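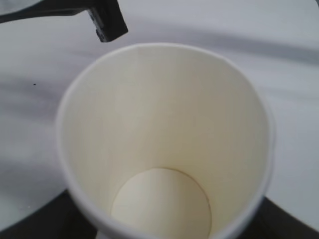 What size of paper cup should be ordered for meeting rooms?

A 249 ml cup suits still water and most hot drinks served at a table. Larger cups tend to be left half full at the end of a meeting, and smaller ones mean constant refilling. Jurilbridge stocks one size only, so that lids, sleeves and dispensers fit in every room.

Are the plain cups and the printed cups the same product?

The body is the same. The printed version has a design applied to the outside before the cup is formed, and the inside is left bare of ink in both cases. Plain cups are supplied unless the order form says otherwise. Printed cups need a longer lead time and are not held in stock between August and the end of the year.

Why does a paper cup not leak?

The paper is lined on the inside with a very thin waterproof layer. The side wall is a single sheet rolled into a cone and sealed along one overlapping seam. The base is a separate disc, pressed in from below and sealed to the wall. If a cup does leak, the fault is nearly always at the join between the wall and the base, or at the foot of the side seam.

What is the rolled rim for?

It stiffens the mouth of the cup, gives a smooth edge to drink from and holds a lid in place. A cup with a flattened rim will still hold water but will not take a lid properly. It should be used without one or thrown away.

How long can water stand in a cup?

Cold water can be left for the length of a normal working day without harm to the cup. After that the base seam may begin to soften. Hot drinks shorten this considerably. Cups are not intended for overnight use, and any cup found standing on a table in the morning should be emptied and discarded.

Can a cup be refilled by the same person?

Yes, during the same meeting. A cup should not be kept for a second day, washed, or put through a dishwasher. Washing damages the lining along the seams.

How are cups packed?

Cups are nested in sleeves and the sleeves are packed in cartons of 998. The odd figure comes from the carton, which was first made for a different cup. Cartons may be stacked up to nine high on a flat, dry floor. Open sleeves should be folded over at the end and stored on their side.

Does the warehouse accept part cartons back?

Full cartons only, unopened, with the label intact. Part cartons cannot be resold as food contact goods.

Do you supply bottled water as well?

Yes. Bottled water is delivered on the same van as the cups and appears on the same invoice. The current choice is still water only. Sparkling water was withdrawn for lack of orders and there are no plans to bring it back.

Which brand of water will I receive?

Whichever is in stock on the day the order is picked. Labels change from one batch to the next, and imported bottles may be labelled in a language other than English. If a particular brand is needed, write it in the notes box and allow extra time. Orders without a note are filled from the oldest stock first.

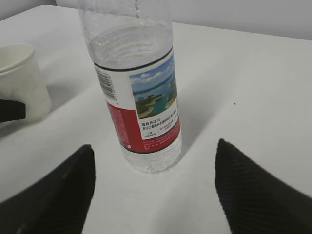
Where a meeting room is set out in advance, one bottle and one cup are allowed for each seat. Further bottles go on the side table, unopened. The person booking the room may ask for a different arrangement, but the request has to reach us with the booking.

Where should the bottle and the cup be placed?

Side by side, on the same side of the seat, with a hand's width between them. An empty paper cup is light and is easily knocked over by a sleeve or a sheet of paper, so keep it away from the edge of the table and out of the path of any folder or laptop lid. Put it down with the mouth upwards. Turning it over keeps dust out but brings the rim into contact with the table.

Why do the bottles have ribs?

The walls of a water bottle are thin. Moulded rings stop the body from folding in when it is gripped, and they let the maker use less plastic. A bottle that collapses in the hand when the cap is first opened has usually been stored somewhere warm and then cooled.

How should bottled water be stored?

Upright, indoors, out of direct sunlight, and away from paint, cleaning products and fuel. Smells can pass through the plastic over time. The Avcı shelving sold in our catalogue is suitable; each shelf is rated for 400 half-litre bottles when the load is spread evenly. Do not store bottles on the top shelf.

How can I read the best-before date?

It is normally printed on the shoulder, the cap or the base, and sometimes on the label. The order of day, month and year varies with the country of origin. If the date is not clear, send us the batch code and we will confirm it.

What should be done with opened bottles after a meeting?

Empty them into a sink, replace the cap and put them in the plastics bin. Labels can be left on. Opened bottles are never put back on the shelf, even where the level looks full.

And the cups?

Paper cups go into the cup bin - a tall narrow one marked Kotby - and not into the bin for office paper. The lining has to be separated from the paper at a specialist plant. Pour away any liquid first and stack the cups inside one another. Lids and wooden stirrers go in general waste.

A wet cup has marked the table. How is the mark removed?

On white laminate, wipe with a damp cloth and dry at once. Tea and coffee rings that have dried need a little Mukero surface cleaner, left for a minute before wiping. Do not use scouring pads. On painted or waxed tables, use a coaster.

Who should I contact about a faulty batch?

Write to Reinhold Kleinschmidt in the supplies office. Give the carton number and the delivery note number, and keep two or three of the faulty cups or bottles for collection. Credit is given against the next invoice.

Page last revised 8th January.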